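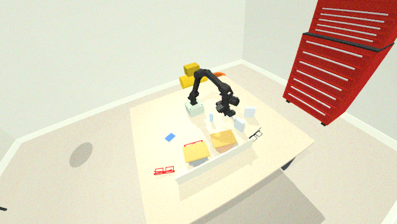 Corina Onu

I stopped buying bread in November, mostly because the bakery on our street started closing at noon and I'm never home by noon. My neighbor Tímea Kerekes gave me a jar of her rye starter and a sheet of paper with the feeding times on it. I lost the paper the same week. The starter is still going.

The first loaves were bad. The dough spread out flat on the baking sheet and the middle stayed gummy even after an extra ten minutes in the oven. I blamed the flour, so I switched to the Furtună whole rye, and the next loaf came out the same way. Then I borrowed a kitchen scale from Tudor Manole and found out that my measuring cup had been giving me far more water than I thought. I bought my own scale after that. I weigh everything now, including the salt.

My bread is 400 grams of flour, part rye and part plain white, with enough water to make a sticky dough that I can still get off my hands. I mix it at 9 in the evening, cover the bowl with a plate, and leave it on the counter overnight. In the morning I shape it and put it in the loaf pan. I gave up on round loaves. They look nice, but they don't fit in the toaster.

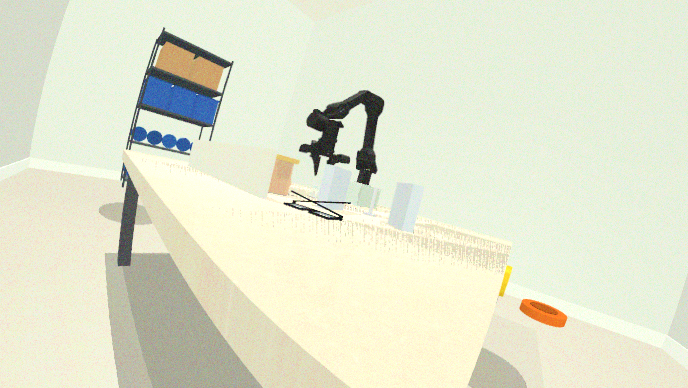
The kitchen is cold in winter, and that changes the timing more than anything else I've tried. On the coldest nights the dough has hardly moved by breakfast. I used to throw it in the oven anyway and hope. Now I put the bowl inside the oven with only the light on and go to work late if I have to. Two or three hours usually does it.

Liviu Căpraru, who bakes a lot more than I do, told me to stop cutting the loaf while it's warm. I argued with him about this for a while. Warm bread with butter is the whole point of having bread in the house, as far as I'm concerned. But rye does cut better the next day — the crumb stops sticking to the knife — and it tastes more sour, which I like. So I bake on one evening and we eat it from the following morning on. If I can't wait, I make a couple of small rolls from the same dough and we eat those hot.

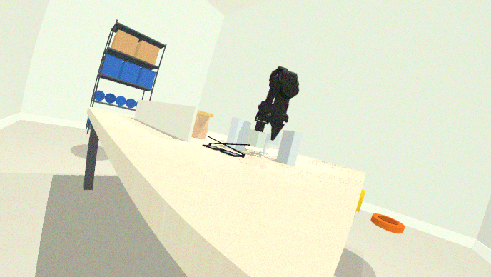

Storage took me some time to sort out too. Plastic bags made the crust soft and leathery by the second day. A paper bag dried everything out. What works for us is a cotton towel wrapped twice around the loaf, inside the old bread tin, with the cut side facing down. It keeps for four days like that. Anything left over gets sliced and frozen.

I still haven't tried adding seeds. Tímea puts caraway in hers and says I should too, but my husband picks it out and leaves it on the side of the plate. I may try sunflower seeds next month if I remember to buy some.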